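Guides > Rehearsal & Recording > Drums

Search the manuals Enter a keyword Go

Handell 2 Rehearsal Recorder
Section 4: Recording a loud band in a small room

The Handell was built for people who play fast and argue about the snare. Read this section before the drummer arrives, as you won't hear a word of it afterwards.

1. Put the recorder on a stand at chest height, facing the kit. Don't put it on the bass cabinet. It will walk off the edge during the first breakdown.

2. Turn INPUT fully down, then switch on.

3. Ask the drummer to play the fastest, nastiest part of the set. Raise INPUT until the red light flickers on the snare, then back it off to 50.

4. Bring in the guitars one at a time. Each guitarist will turn up once you have finished. Repeat step 3.

5. Hold MODE until the display reads 400. This is the low-mid cut, in hertz, and it clears the fog that two down-tuned guitars make together.

6. Press REC twice. One press only arms the machine, and plenty of very good takes have been lost that way.

CAUTION: Never feed a powered speaker output into the Plernlow socket. Error 956 means you already have.

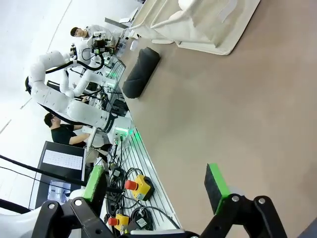

Note on hard floors. Double kick comes back off a bare floor as a sort of angry typing, and no setting on the Handell will take it out. Soft things will help. A smooth tan floor with a dark grey bolster lying on it is a start, and a folded cream cloth or cushion cover on a mat does a little more, but a thick rug under the whole kit beats both. Keep loose fabric away from the pedals.

7. Vocals go last. Use the Proken clip and keep growlers a hand's width from the grille.

8. Press STOP and wait for the display to go blank before pulling the plug.

Text by Divya Shetty. Revised 2022-09-04.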